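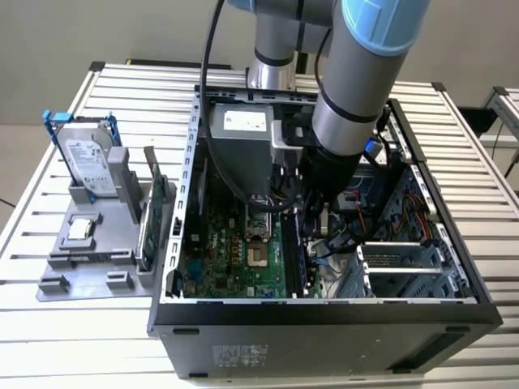

**Chaiyaporn lab teaches robot arm to take old computers apart by feel**

February 3, 2020

Researchers at the Chaiyaporn laboratory have published the first results of a method that lets a single robot arm remove parts from used desktop computers without a detailed model of each machine. In tests that ended in January, the arm finished 139 of 150 removal tasks. The group says this is the best result it has had with computers that the system did not meet during its training.

The method is called Drovik. It gives the arm only a short plan of the work, for example which part must come out before another one. The exact movements are decided while the arm is working, with the help of the forces measured at the wrist. If a part resists more than expected, the arm stops pulling, goes back a small distance and tries again from a slightly different angle.

"A person who opens an old computer does not measure everything first," said Bronwyn Katene, who leads the project. "You push a little, you feel that the latch is still closed, and you change your hand. We wanted to give the robot this same possibility."

Earlier systems in the laboratory used fixed positions. They worked well when every computer was of the same model, but a recycling company receives many models in one day, and often the parts have been changed by the owners. A memory slot can be a few millimeters away from the place where the program expects it. With fixed positions, such a small difference was enough to stop the work.

For the new tests, each tower was put on its side on the work table with the side panel already removed. The tasks were to take out the processor, an expansion card or a hard drive, and to put the part into a printed tray next to the case. The tray has a separate place for each kind of part. Katene said the tray was changed several times during the project, and that its form turned out to be more important than the group believed at the beginning. When the slots were too narrow, the arm could remove a card correctly and then fail to set it down.

The processor was the most difficult part. It must be lifted straight up after the socket is opened, and the contacts are damaged easily. The group therefore limited the force for this task to a much lower value than for the drives, and the arm also moves more slowly there. Most of the failed tasks were with processors. In the other cases the arm usually met a cable that had moved in front of the part.

Cables remain the main open problem. The system can notice that it is touching something soft, but it cannot yet decide if the cable should be pushed to the side, unplugged or left alone. In the present version it stops and calls an operator. The published report describes these stops in a separate chapter and counts each of them as a failure, also when the operator needed only a moment to help.

Speed is another question. The arm needed 58 seconds on average for one part, and a trained worker is clearly faster. Katene does not see this as a reason against the method. The recycling companies that spoke with her group are more interested in a machine that can work through the night and that keeps the parts in a condition good enough for resale. At present many of these parts are shredded together with the case, and only the metal is recovered.

The training data was collected over 2 months by operators who guided the arm by hand through the same removals. The learning software then compared the force records of good and bad attempts. According to the report, the bad attempts were very useful, and a version trained only on the good ones pulled too hard when a latch was closed.

The next step is a trial outside the laboratory. The recycling firm Dindard will receive one work cell and will use it for computers from offices and schools. The cell will be built by Nutano, which also made the gripper mounting for the tests. The removal of the side panels will still be done by workers during the trial. The screws are of many types, and the group has not yet started to work on them.

The report and the force records are available from the laboratory on request.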